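Small firm wants robots to clear the table, starts with the snacks

By Jaanus Adomaitis

Getting a robot to tidy up after people remains a slow business, and at Skoton much of the work so far has been done by people tidying up.

The company, which has 5 employees and shares a stairwell with a dental lab, is collecting demonstrations for a household sorting project called Flakley. The idea is simple enough to explain to a landlord. A person picks up a pair of gripper tools, one for each hand, and does a chore with them. Each tool records what its jaws do and what they were facing at the time. A robot arm fitted with the same kind of jaws is then trained on the recordings and asked to do the chore itself.

For now the chore is packing snacks into a box. Skoton picked it after an earlier attempt at folding towels, which the team describes as "educational."

Packets turn out to be a decent test of anyone's patience. They are slippery and light, they change shape when squeezed, and the printing on them has a habit of facing the wrong way. A person with fingers hardly thinks about any of this. A person holding two pairs of mechanical jaws thinks about it a great deal, and slows down to a speed last seen at the license bureau.

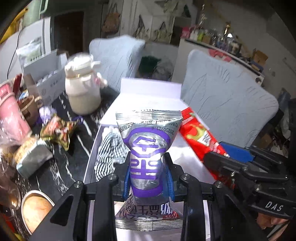 A silver snack packet held between blue finger pads over an open box, with a second gripper reaching toward a red one.

The sessions take place at ordinary tables in ordinary homes, and tables are left much as they are found. Mugs, bowls and wrappers stay where they happen to be. Skoton's view is that a robot trained on a spotless bench will be fine until it meets a family.

The project has 289 usable demonstrations to its name. The unusable ones are kept in a separate folder, which is larger. Most are in there for dull reasons, such as a packet dropped on the floor or a demonstrator who gave up and used a thumb. One session was thrown out entirely when the person doing it got a phone call and went on packing for the length of the conversation, badly.

Skoton has also tried remote control, in which the operator sits across the room and steers a real arm with a pair of handles. That gives cleaner data on what the arm can do, the company says, but it takes 3 times as long and the operators complain about their shoulders. The handheld tools fit in a backpack, and people can be taught to use them in an afternoon. The remote rig, which the team calls Urex, now comes out mainly for checking results and for visitors.

As for the robot, it has been given the snack job on 2 occasions. On the first it closed its jaws firmly on the side of the box and carried that off instead. On the second it got a packet in, took it out again and put it back, a routine the team traced to one demonstrator who likes things straight.

The next trial is planned for January. Demonstrators are paid by the hour and may keep the snacks.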